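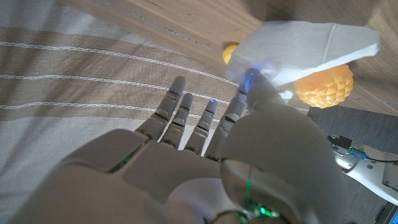
In Defense of the Crumpled Tissue

2 min read

I have a theory that every house runs on small stuff left out on a table. A white tissue all scrunched up, a little yellow ball, a bigger orange one with flat sides like a cut gem, a striped cloth in beige and white that may or may not be doing anything useful. You know the look. My place in Clevmont has had some version of it going since September!

For years I cleared it all every night. Tissue in the trash, balls in the bin, cloth folded in the drawer (in thirds, because my aunt folded hers in thirds and I was scared of her). And every morning the balls were out again before I'd found my coffee.

So I quit, mostly. I still pick up the tissues, I'm not an animal, but I think we've let the tidy people win too many arguments. There's a storage store over in Clevbridge that sells little divided trays for this exact kind of thing, and I bought two of them, and now I have two trays to dust. The balls roll around in them and make a racket.

A light wood table looks better to me with something round and bright on it anyway. Orange especially. Bare wood makes me feel like I'm waiting for a dentist.

My one rule is that a tissue gets picked up by whoever sees it first, no debate about whose it was. We've tried the debate. It took most of an evening, and the tissue was still there at bedtime.

The balls can stay where they are.

Contact | © Flitley | Back to top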